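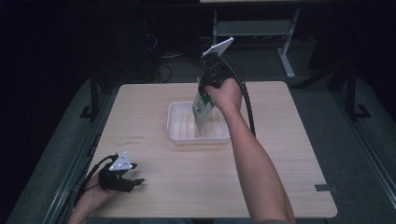
Leave the cables alone and wipe the plates

I look after one table at Droltton: two hand-held grippers, a plastic tray and whatever packets turn up that month. My opinion, and Amrit Doucette thinks I'm nuts, is that we fuss way too much over the jaws and hardly at all over the white marker plates on top. A smudge on one of those dots cost me most of an August afternoon!

So I'd wipe both plates before every session, then check that each cable has slack all the way through a full reach. Give me 70 clean runs over 2000 sloppy ones (Vlasta Karagiannis wants the 2000, and we've had that out over lunch).
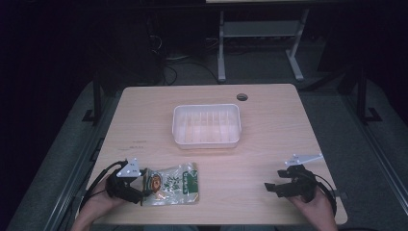 Left gripper on the snack bag, right one open, tray empty.

And please, no new jaws until somebody has looked at the plate screws. I keep a driver in my pocket now, and Amrit keeps borrowing it.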